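About the Foley School of Biblical Studies

The Foley School is an independent teaching body for adults who want to read Scripture closely and in its own languages. We offer evening and correspondence courses in Hebrew, Koine Greek, the history of doctrine and the interpretation of prophecy. We are not attached to a denomination. Students come from Anglican, Baptist, Brethren, Catholic and Presbyterian congregations, and a fair number from none.

The school began as a reading group on the Book of Daniel, which met in the back of a chapel and took two winters to reach chapter nine. Its members disagreed on the seventy weeks and found that most of the disagreement came down to points of grammar which none of them could settle. Gráinne Dunne, who had taught Semitic languages, was asked to give a short course on the Hebrew and Aramaic of the book. The course ran to 13 sessions. A second was arranged on the Greek versions, and the present timetable grew out of those two.

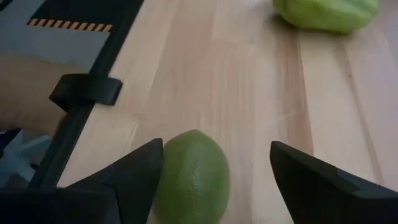 A green citrus fruit on the tabletop.

What we teach

Teaching is arranged in four strands. Students may take one strand only, but the upper courses in strand three assume a reading knowledge of at least one of the languages.

Strand one covers Biblical Hebrew, with an optional term of Aramaic. The first year deals with the script, the noun and the strong verb. The second year takes in the weak verbs and begins continuous reading, normally in Ruth or Jonah. Each student keeps a word list, and we expect 400 words to be known by sight at the end of the first year.

Strand two covers Koine Greek, beginning with the First Letter of John and moving on to Mark. Those who continue read Hebrews and parts of the Septuagint. We teach the Erasmian pronunciation. Students who have learned the modern or a reconstructed system may keep it, provided that they are consistent.

Strand three is the interpretation of prophecy. It sets out the main readings of Daniel, Zechariah, the Olivet Discourse and Revelation: preterist, historicist, futurist and idealist. The three common views of the thousand years in Revelation 20 are taught in turn, each from writers who held it. Written work is marked on the handling of the text and the sources. A student may defend any of the views, or decline to choose between them, without effect on the mark.

Strand four is the history of doctrine. It runs from the Apostolic Fathers to the nineteenth century, with a term each on the canon, the creeds, the Reformation confessions and the rise of the prophetic conferences. The last of these is often taken together with strand three – the two reading lists overlap by design.

How courses are run

Evening classes begin at 7.15 and end at 9.00, with a short break. They are held in the Hilell Room, on the ground floor, which has step-free access from the side street. Class size is limited. When a class is full, names are kept on a list and places are offered in the order in which they were received.

Correspondence students receive printed units by post. Each unit contains a reading passage, notes, a set of exercises and a cover sheet. Completed exercises are returned to a named tutor, who marks them by hand and sends them back with comments. We have kept to paper for this because Hebrew pointing is easier to correct in pencil, and a misplaced vowel sign tends to be missed on a screen. Units may be taken at any pace within two years of enrolment.

Our study editions are prepared in-house under the Hirnus name. They are plain texts with wide margins, a running glossary at the foot of the page and no commentary. Jonah, Ruth, First John and Daniel are in print. Zechariah is in preparation and will be used in class from November in draft form.
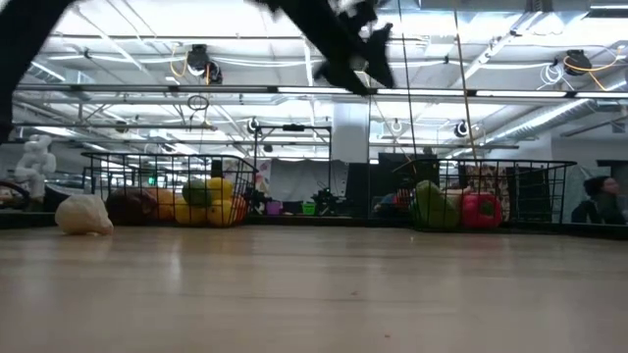 Staff and governance

Ailbhe Ó Dálaigh is principal and has charge of strands two and three. Her own work is on the use of Daniel in the Synoptic Gospels, in particular the phrase rendered 'the abomination of desolation' and the differences between its Greek forms. She also edits the study editions.

Gráinne Dunne is senior tutor in Hebrew and Aramaic. She sets the language examinations and oversees the correspondence units. Other tutors are engaged by the term according to need, and their names appear on the timetable.

The school is governed by a board, which meets each term and approves the accounts, the fees and any new course. Board members are not paid. Tutors may attend but do not vote. No member of staff or board is required to sign a statement of faith. Tutors do agree to a short teaching rule, which asks them to state an opposing view in terms its holders would accept before criticising it.

The library

The Plivomach Library was left to the school by a retired minister and forms the larger part of our holdings. It is strongest in nineteenth-century works on prophecy and includes a run of 669 pamphlets on the Second Advent, many of them printed locally and in small numbers. The pamphlets are shelved by place of printing, as they were when they reached us, with a card index by author and a second index by the passage discussed. The second index is still being checked. References to Matthew 24 and to the Thessalonian letters can be relied on; those to Ezekiel should be treated with caution.

Pamphlets may be read on the premises by arrangement. General stock may be borrowed by enrolled students for four weeks. Lexicons and concordances do not leave the building.

Fees and assistance

Fees are set by the term and are the same for evening and correspondence students. A fund provides grants of up to 200 pounds in any one year towards fees or books. Applications should be made in writing to the principal before the start of term and need give only a short account of circumstances. Grants are not restricted to church members, nor to those intending to preach or teach.

Certificates are awarded on completing two years in any strand. They are the school's own and carry no university credit, although some students have used them when applying for further study. A transcript showing courses taken and marks gained can be supplied on request.

Enquiries about enrolment, tutors' posts and use of the library should be sent to the school office, which is open in term from 10.00 until 3.30. Prospective students may sit in on one evening class without charge, but should let the office know beforehand so that a copy of the text can be set aside.

Shares: 13

We use cookies to remember your settings on this site. Accept | Manage choices

Contact the school office | Timetable | Library | © Foley School of Biblical Studies | Back to top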